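Flulstead Rod & Custom Forum > General > Swap meets and shows

Thread: Solldale indoor show, is it worth the drive?

deucedoubter
Flyer says 40 "nationally known" cars and a traditional hot rod hall. I've heard that before. Last time they said "traditional" I got a row of crate motors and billet wheels. Anybody been lately?

flathead_lou
Went in April. Good show. The Cordero roadster was there with the hood off and you could get right up to it. Two dry lakes cars in the back hall, too.

deucedoubter
The Cordero car that was "found in a barn" with fresh door gaps? Sure.

flathead_lou
It got restored after they found it. That's allowed.

primer34
I've looked under that car. Frame rails are reproduction and so is the firewall. Nice work, but the card on the stand calls it an original survivor, and it isn't one. A survivor has its own paint on it.

gasser_pat
Who cares what the card says? My kids had a blast and parking was 11 bucks. You guys would complain about a free engine.

primer34
Depends what's wrong with the engine.

deucedoubter
Kids are fine. I'm asking if a guy who has seen a few hundred of these should burn a tank of gas on it. How many of the 40 were there all day? At Flulstead half of them were on trailers by lunch.

flathead_lou
All of them when I left, and I left late. I didn't write down times for you.

wagonmaster
Skip the Wondero booth. They had a "period correct" manifold priced like jewelry with a casting date that looked ground off to me. I asked the guy and he changed the subject to shipping.

gasser_pat
I bought a manifold from Wondero and it bolted right up, no leaks.

wagonmaster
Not leaking and being old are separate questions. 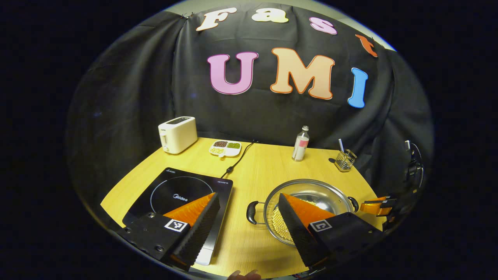
Toaster, beans and cooktop, with the big letters behind

deucedoubter
So far I have one good roadster with a bad card, two lakes cars and a vendor to walk past. What's in the traditional hall?

flathead_lou
Mostly '32s and '34s, some on bias plies. A couple had modern gauges. I'd call it traditional enough.

primer34
"Enough" is doing a lot of lifting there.

deucedoubter
I'll go if it doesn't snow. If I see one digital dash in that hall I'm posting it in this thread.

gasser_pat
Bring cash, the gate didn't take cards.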